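Fletden Tabletop Sorting Set

README for version 2

Overview

Fletden is a collection of short tabletop tasks in which small household things are put into, taken out of or moved between bowls, trays and other open containers. It covers the sort of clearing up that goes on in a kitchen between meals. The set holds 2142 episodes. Each one has its pictures, a one-line task text and a notes field, which may be blank.

The set is maintained by Hermine Egger. Please send corrections to her with the episode number in the subject line.

The table

Most of the work was done on a plain white table pushed up to a pale wall. We kept the cloth off it. The containers are a mixed lot from kitchen cupboards, and several are white too, so a bowl can be hard to tell from the table except by its outline and shadow. If your method depends on finding the rim, try it on the white-on-white episodes first. They are marked "pale" in the notes field.

A typical view from this group has a white bowl or shallow container at the lower left, with something orange-red in it. The wall and tabletop are close in colour and carry no pattern.

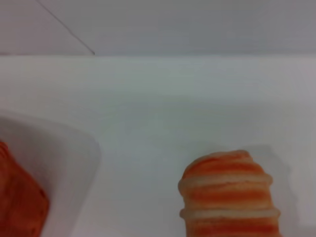 Objects

The objects were chosen to be easy to replace. Colour names in the task text are the everyday ones: red, orange, green, white. Where a thing falls between two colours, both are given with a hyphen, as in "orange-red". Older task texts used only the first word and a few of these may still be left.

Food and food-shaped items share one label, "food item". We tried splitting them in the first version and the labels did not agree with each other often enough to keep.

Containers

"Bowl" is used for anything with a raised rim and a rounded outline, including shallow dishes with soft corners. "Tray" is used for flat things with straight sides. Cups and mugs are both "cup".

Files

episodes/ one folder per episode
tasks.csv episode number, task text, notes
objects.csv object labels and colour names
held_out.txt 200 episodes kept back for testing

Please leave the held-out episodes out of training. Their task texts are in tasks.csv with the rest.

Known problems

Containers at the side of a picture are often only partly in view. The label is for the whole container.

Light on the table is uneven and tends to fall off to one side. No correction has been applied.

The spelling of "grey" was made consistent in May. Copies downloaded before then also have "gray" in tasks.csv.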